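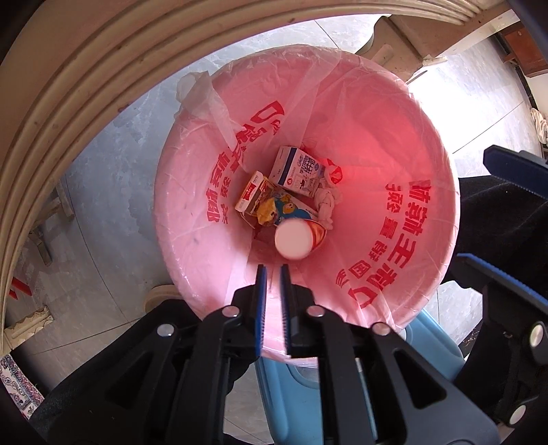 Photo: Pendmont Strength workshop

April, 6.40 am. Bench notebook, bar rig

Picked up the deadlift bar fatigue work where it was left. Adugna bar back on the stands after the sleeve swap. Runout checked at centre and at both collars before loading. Centre is within tolerance. Left collar reads slightly high, same as last entry, so the new sleeve has not changed it.

Test block: 90 reps from pins at working load, 2 minutes between sets. Straps for everything after the first set. Knurl is still aggressive near the rings and the skin gives out before the bar does.

Observations:

Whip is noticeably softer than the Hamby bar at the same load. Plates leave the pins later and the bar settles later at lockout. Lifters used to a stiff bar will drift forward off the floor. Cue is to hold tension until the inside plates move, then push.

Sleeve rotation good on the right. Left drags under load and spins freely when empty. Suspect the bushing is seated on an angle. Pulled the end cap, cleaned out the old grease, repacked with the light oil. Slight improvement, still not even. Do not use this bar for cleans until sorted.

Collars crept outward 2 mm on the left over the block. No creep on the right. Marked the sleeve with paint pen so the next block can be compared.

Platform: rubber on the left side has compressed and the bar rolls toward the rack. Shimmed with an offcut for now. Colour of the shim does not match, leave it.

To do before the Trindevcombe meet:
- reseat left bushing, recheck runout
- repeat block with collars swapped side to side
- 26 mm socket back to the drawer under the chalk shelf
- reweigh the calibrated plates and update the sheet

Recent entries
Hamby bar: knurl wear after winter block
Reading a bent bar with a dial indicator
Chalk, liquid chalk and grip retention
Rack pin heights for block pulls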